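Can a Robot Do My Chores Yet?

Every few months somebody at work forwards me a video of a robot folding a shirt and asks if I've ordered mine. I have not. But I've been following this stuff pretty obsessively since last May, and after two long visits to the lab at Rorkholm I finally have enough in my notebook to say where I think things stand. Short version: I'm more excited than I was a year ago, and I'm also still wiping down my own kitchen counter.

Wiping is what got me into this in the first place. It seems like such a dumb, easy job. You see a mark, you rub it, you look again, you rub harder. My six-year-old can do it when bribed. For a machine there's a ton hiding in there, though. How hard do you press? When is the mark gone, and when is it a shadow? What do you do with the thing that's sitting in the way?

The same goes for a whiteboard. We have one by our back door with the shopping list on it, and it gets erased and rewritten all week. If you asked me what household chore a pair of small arms ought to manage first, I'd say that one. The board is flat, the ink comes off with very little force, and any camera can tell blue marker from white board. Then you try to write down all the steps and you realize the board has to be held still by something, or it slides. One arm to steady, one arm to wipe. I do that without thinking about it and I bet you do too.

Rorkholm works with small tabletop arms, the kind driven by hobby-size servos, and I love that. The big humanoids get all the views, but a lot of the interesting learning is happening on tables like this one.

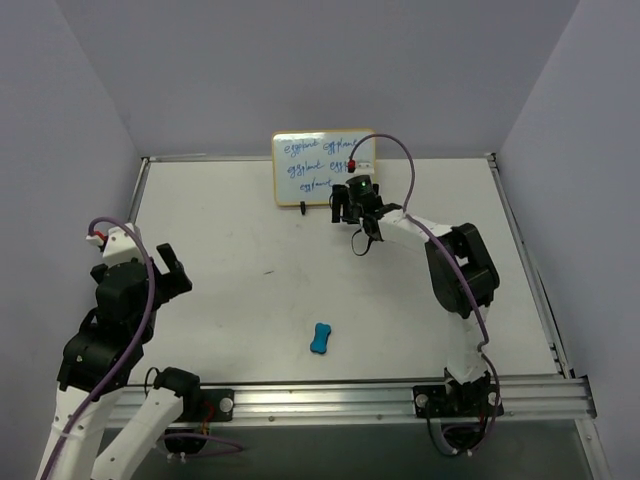

Two arms, one little whiteboard, and a lot of eggplant.

Přemysl Michalík let me sit next to him for most of an afternoon and pester him. He came over from Kratochvíl, where he spent years setting up packing lines, and he has the shop-floor habit of timing everything. His rule is that a task doesn't count until it has been run 100 times with the table set up a bit differently each time. He showed me a spreadsheet for a simple pick and place job, one small object into one tray. It had 122 runs in it, because he'd lost his temper with the first 22 and started over. His machine finished 48 of the next hundred without help.

I thought that sounded terrible. He was thrilled! In the winter the same job had been close to hopeless, and the failures now were more interesting ones. The arm would reach the object, close a hair too early, nudge it, and then – this is the part I keep telling people about – go back and try again from a new angle. The old version would have carried its empty fingers to the tray and dropped nothing into it with total confidence.

On the shop floor the picture is different. Přemysl says the lines at Kratochvíl ran all night with hardly a hiccup, but everything there arrived in the same place facing the same way. If a carton came in turned sideways, a person walked over and fixed it. My house is basically all sideways cartons. There's a sock on the stairs right now and I couldn't tell you how it got there.

The other thing I learned is how much time goes into getting ready. Before any run, things get put back where the run is supposed to start, the arms go to their resting pose, somebody checks the cables. I asked whether the robot could do its own resetting and got a big grin. There's a group at Natow trying exactly that, having the machine undo its last job so it can practice it again overnight. I want to go see it. (If anyone reading this works there, my email is on the About page and I will bring pastries.)

I also tried the Clurkia demo kit at a friend's place, one arm on a board, and got it to move a sponge across the counter on the second evening. It went over the same patch four times and missed the jam entirely. I clapped anyway.

So, chores. Picking one known thing off a clear table, I'd say we're getting there. Wiping a flat surface, soon, if you're patient and don't mind a corner being skipped. Laundry from a heap, dishes out of a full sink, anything with a drawer that sticks – I'd keep your sleeves rolled up for a while.

Next post will be on grippers, and why I've come around on the simple two-finger kind. I've got a drawer full of printed fingertips to sort through first.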